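Kitchen and workshop tips: living with a robot arm that squeezes too hard

Our arm spent its first winter putting away play food without complaint. Then one evening it picked up a bottle of real ketchup, closed its fingers with the enthusiasm of a blacksmith, and redecorated the workshop from the bench to the light fitting. The fault was a grip setting that had gone back to its factory value after a power cut. The clean-up took me until bedtime, and there is still a pink patch on the ceiling that visitors are too polite to mention.

What follows is what we do now. Most of it was learned in the wrong order.

Before you switch on

Check the grip force every single time the power has been off. Ours returns to full strength whenever it loses the mains, and it doesn't say so. I have a strip of masking tape on the switch with GRIP? written on it in marker. Bendik Granström, who shares the workshop and some of the blame, thinks this is beneath us. Bendik was standing nearest the bottle.

Look at where the cables go. A loop that hangs nicely with the arm folded can be tight as a washing line once the wrist has turned over. Move the arm slowly by hand through its whole reach, and leave slack at the wrist. A cable tie is fine so long as you can still get a finger under it.

Find the stop button with your eyes shut. If you can't, it's in the wrong place. Ours was behind the paint tins.

Testing a squeeze

Never start with a full bottle. Start with an empty one, lid off, and watch the sides. If they dimple, turn the force down. If they meet in the middle, turn it down a good deal more and have a cup of tea. Next use water, lid on, and only then whatever it was you wanted to squeeze.

Kerstin Lie suggested raw eggs in a sandwich bag as a cheap test of a gentle grip. It works very well. Double the bag.

Soft plastic bottles are easier to pick up lying down than standing, as they can't topple. They can roll, though, so chock them with a folded tea towel if your table isn't level. Mine is a Drestberg trestle and has never been level.

Keep your own hands out while the fingers are closing. A lamp on an arm tells you there is power; it is no promise that the thing has finished. I have a black thumbnail from assuming otherwise, dated to last September by its position on the nail and by my wife's diary.

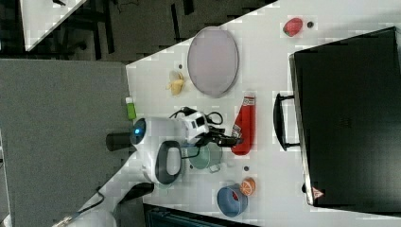 Gripper next to the red bottle, toy fruit still to be cleared.

Getting sauce out of places

Power off at the wall first. Wipe, don't spray: anything you spray at a joint goes into the joint. A cloth wrung out in warm water with a drop of washing-up liquid does for the white covers, and a dry cotton bud for the seams. Old toothbrushes are good on finger pads. Vinegar smells are permanent.

Toy fruit can go in the sink. Dry it properly before it goes back, or it slides out of the grip and you'll spend an hour blaming the software.

If you get the arm serviced, own up. I told the man at Olturska that it had been "a bit of a splash" and he charged me 575 kroner to look inside and another 15 for the postage on a note telling me what ketchup is.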